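Ornovine Community Kitchen
Progress report to the Stoyanova Fund, second half of the grant

Dear friends at the fund,

First of all, thank you again for your patience over the winter, when we asked to move two of our milestones back and you said yes by return email. It made a bigger difference than you might think. We were able to wait for the new stove to arrive and start the evening cooking groups properly, with everyone able to get at a burner, instead of squeezing them in around the old one and putting people off before they'd had a chance to enjoy it.

You will remember that the grant was for shared cooking and preserving in Ornovine and the two smaller settlements up the valley, Grurkeck and Ikemell. The idea was that people who grow more than they can eat would have somewhere to bring it, and people who'd like to learn to cook from scratch would have someone to learn beside. We are pleased to say both halves of that are now going along nicely, though not at the same speed.

The evening groups have been the happy surprise. We planned for one and we now run 3, and there is a waiting list for the soup and bread one, which seems to have become a bit of a social club (the bread takes its time to rise, and so there is a lot of tea).

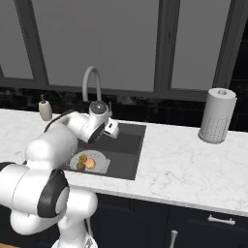 Attendance across all the sessions since our last report comes to 312, counting each visit. A fair number of those are the same cheerful faces coming back, and we think that's a good sign. Grurkeck has been slower. The bus back leaves at half past eight, and a session that finishes at eight doesn't leave much room for washing up and saying goodbye. From August we'd like to try starting earlier for that group and see if it helps.

The preserving days went well once the stone fruit came in. We had plums by the bucket, then tomatoes, then more zucchini than anybody could have wished for, and the relish recipe we settled on was a compromise between several families who each felt strongly about mustard seed. Jars were the one thing we kept running short of. We put a note in the Ikemell newsletter asking for clean ones with lids and were given so many that the hall cupboard is now full, and we'd gently ask people to hold off for a while!

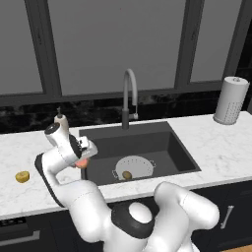
On the money side, we have spent $3,420 of the equipment line, mostly on the stove, the big stockpots and a proper set of scales. Ingredients have cost less than we budgeted for, thanks to the garden surplus, and with your agreement we would like to put the difference toward travel for the Grurkeck group. A full breakdown is attached to the covering email, with the receipts in the same order as last time.

There are roughly 10 weeks left in the grant period. In that time we hope to finish the recipe booklet, which is written but still needs its measurements checked (one of the chutneys currently calls for a "good jug" of vinegar), and to hold a shared supper for everyone who has taken part. You'd be very welcome to come along and try the relish.

With warm thanks,
The Ornovine Community Kitchen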